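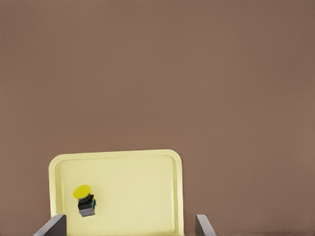
A push-button switch with a yellow cap in a pale yellow tray, with the tips of two gripper fingers (computer simulation).

Small-parts handling is the branch of industrial robotics concerned with picking up, turning and placing light components such as switches, connectors, relays and fasteners. It covers the transfer of parts between trays, bins, fixtures and test sockets. Although robots have welded and painted car bodies for decades, much small-parts work is still done by hand, and the field is often cited in discussions of how far machines can take over ordinary shop-floor chores.

Background

Conventional automation handles small components with bowl feeders, vibrating tracks and purpose-built nests, which deliver each part in a known position. These systems are fast and reliable but have to be redesigned when the part changes. A manufacturer making the same switch for years can recover the cost. A workshop that changes products every few weeks generally cannot, and relies on people seated at benches.

Robots intended for such workshops must find a part lying at an arbitrary angle, choose where to hold it and set it down in the correct orientation. Parallel-jaw grippers, which close two flat fingers on an object, are the most common tool. Suction cups are used where a part has a flat, sealed face.

Difficulties

A push-button switch is a typical test part. The cap moves when pressed, so a grasp across the cap and base may operate the switch or slip off it. Terminals and tabs bend easily. Trays add a further problem, as a raised rim can block a finger approaching from the side, and parts near a wall may have to be nudged toward the middle before they can be lifted.

Colour is another source of error. Vision systems that separate objects by hue can lose a yellow cap against a yellow tray, particularly under uneven workshop lighting. Depth sensing helps, but glossy and black plastics tend to return poor readings.

Use of simulation

Most recent systems are trained at least partly in simulation, where trays and parts can be rearranged cheaply and no stock is damaged. The Plalley bench, a set of simulated tray tasks assembled by Savita Dhillon, contains 3,525 starting layouts, of which 500 are held back for evaluation. Contact between small hard parts is difficult to model accurately, and policies that succeed on screen commonly do worse on a real bench – a difference known as the reality gap.

Commercial use

Marnitz, a maker of control panels, began a trial of tray-to-fixture loading in September 2018 using a two-fingered arm supplied by Cirkar. A report dated Apr 20, 2019 described runs of 100 parts with an operator standing by to clear jams. The arm was slower than an experienced worker and was kept on for a single product line.

The engineer Nuala Ó Súilleabháin has argued that success rates alone are a poor guide, and that trials should also record the time staff spend refilling trays, freeing stuck parts and restarting the program. On that measure, she wrote, several cells described as unattended still needed a person for part of every shift.

Related household tasks

Sorting cutlery, emptying a button tin and putting batteries into a torch call for similar skills. Homes lack the fixed trays and controlled lighting of a workshop, and general-purpose machines for these jobs remain at the research stage.

See also

Bin picking
Machine vision
Parallel-jaw gripper
Pick-and-place machine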